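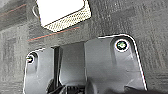 My project for the Porton workshop module was a small arm that picks things up at home and drops them into a basket, and I called it Tranik for no better reason than it fitted on the label. I built most of it on a bench at the Nestley shared workshop, in the evenings, and I wanted it to steer by its own wrist camera with nothing fixed to the walls. Sounds simple! The bit that gave me most grief was where the wrist ends up pointing when the arm folds back. You get a grey plastic bracket with two screws in it, a lot of dark fuzzy texture and one very bright white patch, and my first bit of code loved that white patch. It went for the brightest thing in view every time (my fault, I'd told it to look for pale fabric). So I put in a rule that ignores any flat white area with straight edges, and after that it behaved a good deal better.

The arm has servos at every joint and a gripper with two fingers, which I printed twice. The first pair were too smooth and socks slid straight out of them. The second pair have ridges, and I stuck a bit of rubber on as well. Power comes from a 9 volt supply that I already had in a drawer. I collected 855 stills for training, mostly in the evening, and I'd do that differently now, as the arm was noticeably worse in the morning when the light came in from the other side.

For the grasping part I borrowed the method from the Maillard notes we were given in the spring, where you guess the grip angle first and then the height. I swapped those round because my wrist joint is slow. It takes some 90 seconds to do one full pick and drop, so it won't be tidying anybody's house in a hurry, but I was still absurdly pleased the first time a sock went in.

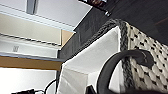

Why use a soft gripper pad when a stronger motor would hold things tighter?
A stronger motor also means a heavier wrist, and the shoulder joint was already close to its limit. The pad lets the fingers hold cloth at low force, and it's cheap to replace when it wears.

Next I want to retake the morning stills and rewire the wrist, where the cable still catches if the arm turns too far left. The code needs a tidy too, especially the part that decides when to give up and try again.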